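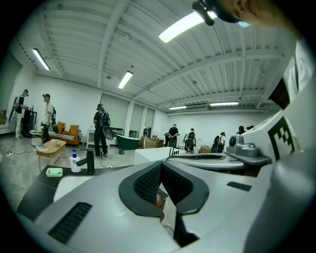
## Does wiping down a sink counter need a tool at all?

Student project report, Lacey Lightfoot
Household Methods, unit 4

### What I was asked to test

The course handout says a squeegee beats a cloth on a dark bathroom counter. It gives no source. The Gritbridge guide we read in class says the same thing in nearly the same words, so I suspect one was copied from the other. I wanted to know if the claim holds up when a regular person does the wiping, with soap and a pump bottle in the way.

### Method

I did 40 wipes at home on a black counter, half with a cotton cloth and half with a Gorelano squeegee. Before each one I put 17 drops of soapy water on the surface with a dropper. Afterward I looked at it under a desk lamp and wrote down either "clean" or "streaks." My brother checked the marks without knowing which tool I had used. He disagreed with me more often than I would like.

### Results

| Tool | Wipes | Marked clean by both of us |
|---|---|---|
| Cloth | 20 | 11 |
| Squeegee | 20 | 13 |

A difference of two wipes is not much. I would not buy anything because of it. The handout talks as if the cloth fails every time, and mine clearly didn't.
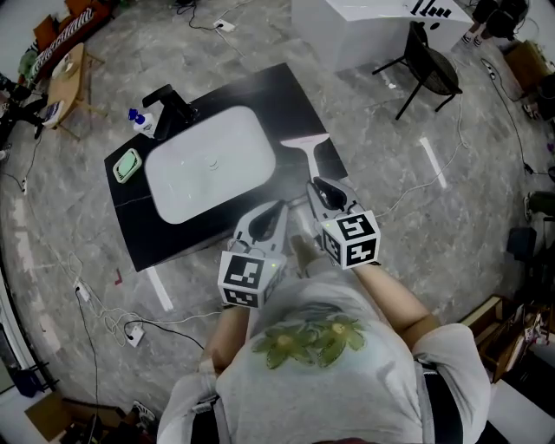
My bigger doubt is about the layout of the counter, which the guide skips completely. A squeegee wants a long, flat run, and a sink takes that away. With a white rectangular basin set into the black top, a faucet and a bottle at the back corner, and a soap dish out on the left edge, the wide blade has its easiest stretch over on the right, where the squeegee is resting. Around the faucet I would still reach for a cloth. At home I also had to move my soap dish before every pass, and I didn't time that, so any claim that the squeegee is faster is one I can't support.

### Problems with my own test

- Only two people judged the streaks.
- The cloth got damp by the end and I kept using it.
- I pressed harder with the squeegee once I knew what I was doing.
- Black shows everything. On a white counter we might have marked all 40 clean.

### What I would change

Fresh cloth for each wipe, a stopwatch, and 70 wipes per tool. I would also leave the bottle and the soap dish in place for half of them and see who still likes the squeegee.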